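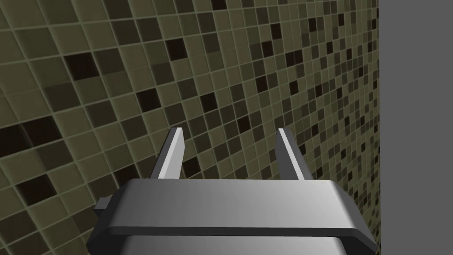
An open gripper faces the tiles in one of Tarnwood's simulated kitchens.

I had been promised robots doing housework. What I got at Tarnwood's July open day was a darkened room, a row of screens and a plate of date squares. The kitchen on the screens is simulated, and so is the robot in it.

Folke Westerberg, who runs the home robotics side, doesn't think that should bother anyone. "You can't break a real plate in there," he told the 24 of us who had turned up by ten. True enough. You can't wash one either.

His pitch goes like this. The software, called Hostero, practises chores in made-up rooms until it's good enough to be let loose in a proper one. Tarnwood has built 157 of these rooms, with different tiles, floors and cupboards in each.
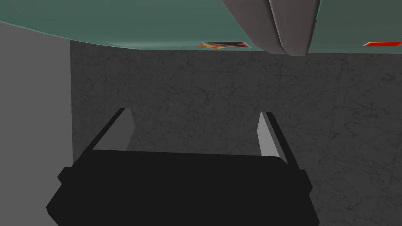

I asked how many real kitchens it had been tried in. Westerberg passed that one to Farzana Munasinghe, the engineer beside him, who was a good deal more direct. "One," she said. "Ours, upstairs." Could we see it? We could not. It was being painted.

Munasinghe was the best part of the morning. She talked about how a camera mounted near the hand sees a room differently from one up at the head, and how badly a program can be thrown by a change of wall colour. She also admitted that water and crumbs are hardly dealt with at all. Anyone who has cleaned a kitchen will know that's most of the job.
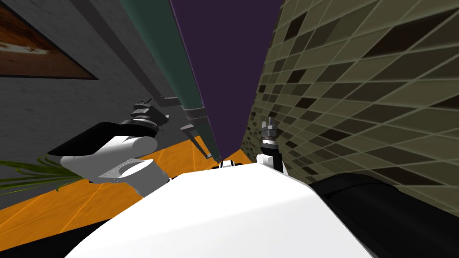 Both arms raised, with the orange floor and a potted plant off to the left.

The sums are vague too. Westerberg said a household version could rent for $215 a month, then said the figure was only a target, then asked me to put the word "target" in. I have. He wouldn't give a year.
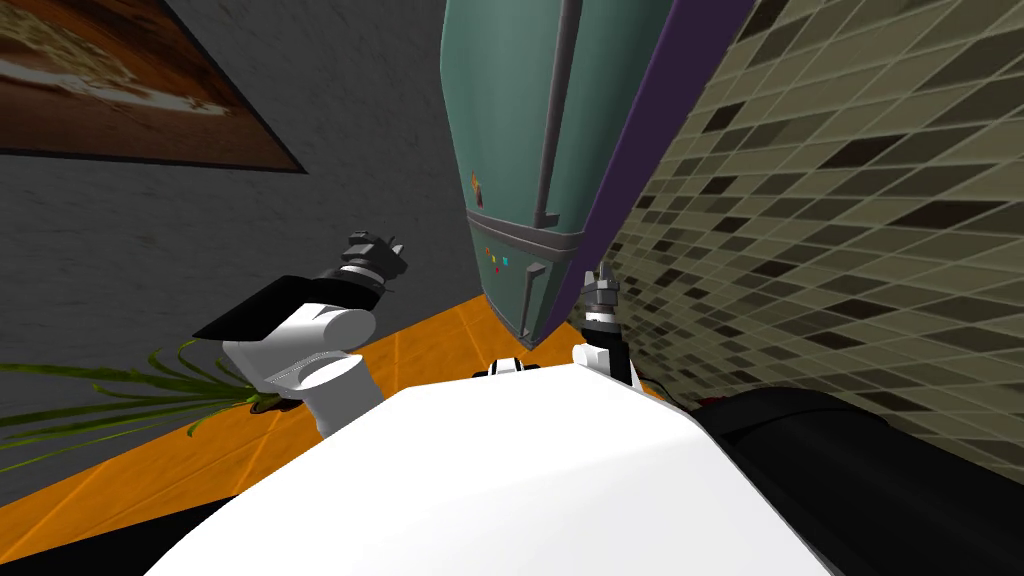
Ronja Eide, a retired home care nurse who'd driven in from the coast, wanted to know if it could get a jar down for someone with bad shoulders. She got 30 minutes of Westerberg's time over coffee and came away with a brochure. "Nice fellow," she said. "He kept telling me about the fridge."

I liked the fridge as well. I'd go back to see a real one opened, and I've asked Munasinghe to ring me when the paint upstairs is dry.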